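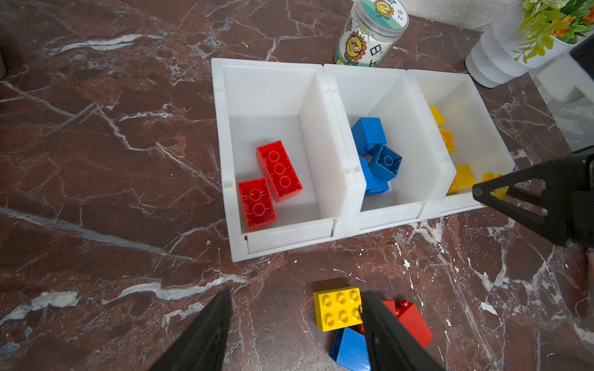
Sorting a brick pile by color, the quick way

Posted Jul 23, 2005 by Chanida Kaewkla

OK so I get asked about this a lot since the garage sale post. I bought a tub of mixed building bricks, 2,107 pieces (yes I counted, the price was per piece), and got it sorted over a couple of weeks of evenings. This is how I do it now. I'm typing this between loads of laundry so bear with me.

Color first or shape first?

For a big tub, sort by shape. Finding one small red piece in a bin of a thousand red pieces is misery. But for a small set, or for kids, or if you're mostly building walls and flat pictures – color. This page is color. I'll do shape some other time.

What you need

A hard surface. Counter, table, floor if your knees are OK. No carpet, small bricks vanish.
White or see-through bins. I had dark gray ones at first and kept losing blue bricks in the bottom.
A scraper or flat spatula for pushing piles around.
Something with slots to sift with. A litter scoop is great, buy a new one please.
A small jar with a lid for the junk.

Step 1. Wash them

Only if they're secondhand. Mesh laundry bag, warm water, dish soap, swish, rinse. Not the dishwasher, I warped a few that way. Spread out on a towel overnight. Hollow undersides hold water forever so flip them studs up after an hour or so and shake.

Step 2. Set the bins up before you dump anything

Push them right up against each other, no gaps. Bricks find gaps. Keep the order the same every time, mine is red, blue, yellow from left to right and now my hand just goes there. If you have more colors than bins, pick your three biggest colors and leave the rest in a pile for round two. Don't try to do nine colors at once. I tried. You end up reading labels instead of sorting.

Step 3. Dump small

A handful or two at a time in front of the bins. Not the whole tub! A big heap means you spend your time digging. With a small spread you can see every piece and the handful is gone in a minute.

Step 4. Pull apart anything stuck

Do this before sorting, while it's in front of you. Two bricks of different colors stuck together will sit there annoying you otherwise. Thin flat plates are the worst, use a brick seperator if you have one. Teeth are bad, ask my dentist.

Step 5. One color per pass

Take all the reds out of the spread, then all the blues, then whatever's left is yellow and you can sweep it in with the scraper. Much faster than picking up each piece and deciding. Emmett Alcantara from my building club swears by two hands, one color each hand, and he is faster than me, but he also drops more.

Drop them in any which way. Stacking them neatly is pointless, they'll get tipped out again. If one bin fills faster than the others thats normal, most tubs have a favorite color. Mine was yellow by a mile, 993 of them.

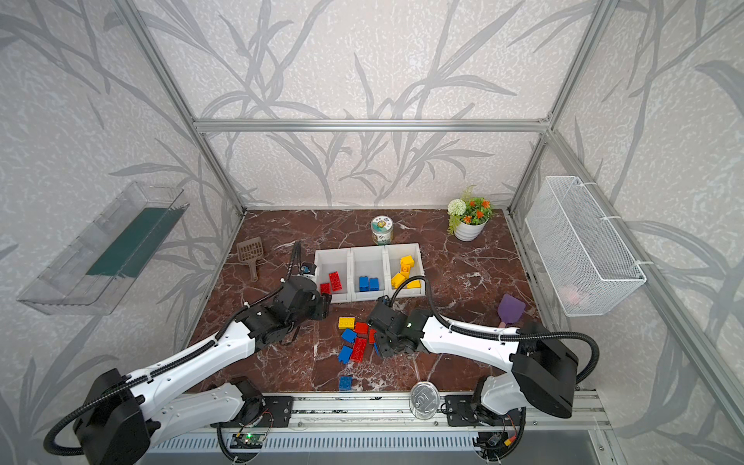 Step 6. Sift for grit and tiny bits

Once the color bins are done, run each one through the slotted scoop. Bricks stay, crumbs and sand and hair drop out. Anything small that isn't a brick goes in the jar. I go through the jar once at the end. So far – a bead, a watch battery (be careful with those around kids), two doll shoes.

Step 7. Check the bins

Look in each bin from straight above with the good light on. Wrong colors jump out at you. Do it in daylight if you can, under a yellow bulb white and pale yellow look the same and you will have to redo it. Ask me how I know.

Step 8. Put away

Zip bags inside a bigger box works fine. Squeeze the air out, write the color on the bag. If the bins have lids just leave them in the bins. Don't overfill, a full bin is heavy and the walls bow.

Few questions I got by email

How long does it take? My tub was maybe ten evenings with the radio on. Lensa Alemayehu did over 4,000 in one weekend with her sons, but that's three people.

What about the faded ones? I keep them in with their color and use them on the inside of walls.

Do kids like it? Mine liked it for twenty minutes. Give them one color each and a small spread, stop when they start throwing.

Other brands mixed in? Check the clutch, if it holds it stays. If not, it goes in a give away bag.

Will add the shape sorting page when I get to it. I still have half a tub of wheels and windows from April to go through.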